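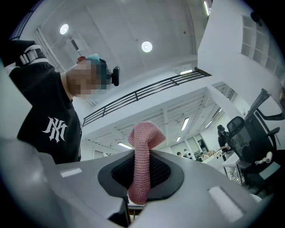 Pink piece in a dense, bumpy stitch, with a flared top.

Janaka Begum has been selling crochet patterns under the name Dobos since February. Before that she spent years making blankets, and she says small pieces taught her more about tension.

"With a blanket you can be a little loose and it doesn't matter much," she said. "With something narrow, every loose stitch shows."

The shape she gets asked about most is the mushroom. She works it from the bottom up, keeping the stem tight and adding stitches where the cap begins. Her written pattern runs to 42 rounds, and she marks the start of each one with a scrap of yarn.

"People rush the part where it widens," she said. "They put all the increases on top of each other and then the cap leans over. I don't mind a lean. Some of mine lean too."

She likes a bumpy surface for beginners. "You can hide a mistake in it. On a smooth stitch you can't."

Her yarn comes from Vavulau, a shop that sells odd balls by weight. She bought 64 of them last winter and still has most of the pinks. The greens went first.

Begum is now writing up a cactus and a pear. She tests each pattern twice before she posts it, once with the yarn she likes and once with whatever is cheapest.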